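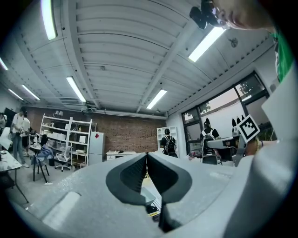 Visitor day at Storkstead, packing room side.

Storkstead Growers held its spring visitor day on Tue 17 April, and four of us from the Clondale indoor growing club drove over for it. Laiba Khokhar drove. The site is a former furniture warehouse on the edge of Burley with two growing halls, a propagation room, a packing room and a small trial area at the back. They grow basil, lettuce and a few kinds of chard for local stores, all of it under lights.

Check-in was at the loading door. You sign the sheet, put on shoe covers and walk through a tray of disinfectant. Bags stay in the office. If you plan to go next time, wear something light under your coat. Hall 1 is warm and you will be in it for a good while.

Our group was led by Tegwen Cadwaladr, the head grower. She started in propagation. Seeds go into rock wool plugs and spend their first days under a humidity cover on heat mats, with low light. She doesn't use full power until the first true leaves are out. For basil she keeps the lights on 16 hours a day from start to finish. Lettuce gets a little less. She had tried longer days on the lettuce over the winter and saw more tip burn, so she went back.

Hall 1 is the older room. The racks are four shelves high and the fixtures are a mix. The bottom shelves still have T5 fluorescent tubes, which were there when the company moved in, and the upper shelves have LED bars. Tegwen said the T5s do fine for young plants and she will run them until the ballasts quit. The drawback is heat. You can feel it on the back of your hand at canopy level, and the fans on those shelves run all the time. The bottom shelf trays also need topping up more often.

I-hsuan Cheung from our club asked how often they replace tubes. The answer was once a year, all at once, in December, when orders slow down. They used to wait for tubes to go dark at the ends, but by then the output had already dropped and the crop was slow on those shelves for weeks before anyone noticed.

Hall 2 is all LED and was finished last year. The bars are from Yuen, a smaller maker I had not heard of. They are white with some added deep red, so the room looks close to normal, a bit pink in the corners. I much prefer this to the purple rooms I have been in. You can see leaf color properly and spot problems. The bars hang on adjustable wire and each shelf has its own dimmer. Bars over the lettuce were set at 30 percent on the new transplants and turned up in steps as the heads filled in.

There was a longer stop here to talk about even coverage. Man-lok Kan, who looks after the lighting, had a light meter and let people take readings across a tray. The middle read higher than the edges, as you would expect, but the difference was smaller than on my own shelves at home. He gets there by using more bars at lower power and by putting white board along the long sides of the rack. He said the board made more difference than he thought it would. It is ordinary white plastic sheet, wiped down between crops. He also told us to take readings at the leaf tips and to move the meter around. One reading in the center of the tray doesn't tell you much.

Temperature in Hall 2 was 73 on the wall display. When they took out the older lights the room ran too cool at night and growth slowed, so they had to add a heater. I would not have thought of that. A few people in our club are planning to swap fluorescent tubes for LEDs in basements and should think about winter before they do it.

Water comes next on the tour. All the racks are flood and drain, fed from a 2,000 gallon tank behind Hall 2. It is checked every morning for pH and nutrient strength. The tank room is loud and we did not stay long. I missed most of what was said about filters. There is a UV unit on the return line and the lamp in it is on a replacement schedule too, but I did not catch how often.

The packing room was short. Basil is cut by hand and goes straight into the cooler, and lettuce is sold with the roots on. Hairnets are required in there and they hand them out at the door.

The trial area was the best part for me. Szu-yu Tang runs it, and she had three sets of basil side by side, same seed and same feed, with the lights hung at different heights. The closest set was the shortest and thickest, with darker leaves that curled slightly. The highest set was leggy and would not have been worth selling. The middle set looked best. She is also testing a run with extra far red at the end of the day and had nothing to report yet. She asked us to come back in the fall for that. Laiba took a lot of notes here and will bring them to the next club meeting.

Questions were held in the office with coffee and, of course, pesto on crackers. Someone asked about power bills. Tegwen would not give numbers but said lighting is the biggest cost after wages, and that cleaning dust off the fixtures is the cheapest improvement anyone can make. They do it with a dry cloth between crops with the power off. Another visitor asked whether they would use sunlight if they could start over. She said she would look at a greenhouse for the lettuce and keep the basil indoors.

A few practical notes. Parking is on the street side only, as the yard is kept clear for trucks. The tour takes about two hours and there is nowhere to sit until the end. The aisles in Hall 1 are narrow. Seedlings were on sale by the exit, cash only, and the red lettuce had gone by the time we came out. I bought a tray of Genoa basil and have it on the second shelf under LEDs, dimmed down for the first few days as they suggested.

The next visitor day is in the fall, date to be set. Tell Laiba if you want a seat in the car.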